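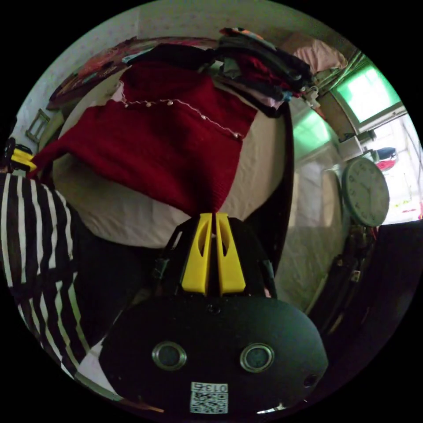
3.2 Where people fold

I'd expected tables. Nearly everyone in our Brulska households used the bed, and once I'd tried it at home I could see why (my back was very grateful!). Knitwear was the awkward bit, as sleeves wander off and wool won't hold a crease.
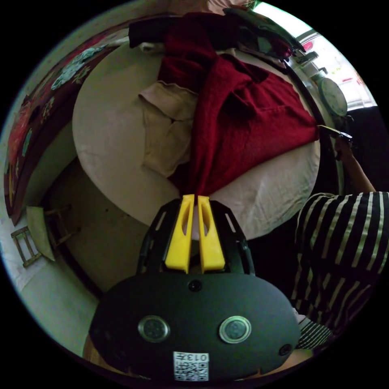 Cillian Ní Bhriain told me she never folds a jumper at all, she rolls it, and that folding is for shirts.

Rolling came up in 3 of the 29 homes, so she's got company.
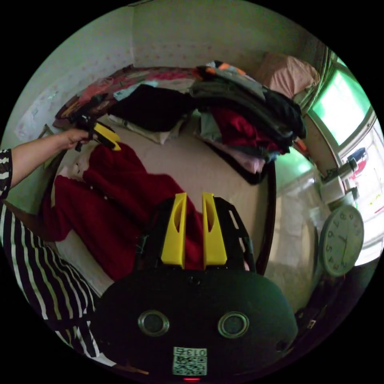

Figure 2. Sorting on the bed.

I've come to think the finished heap matters as much as the fold. People want it out of the way but within reach, and a pile against the wall, with the dark red jumper spread out across the sheet in front, does both. I go back to heaps in section 4.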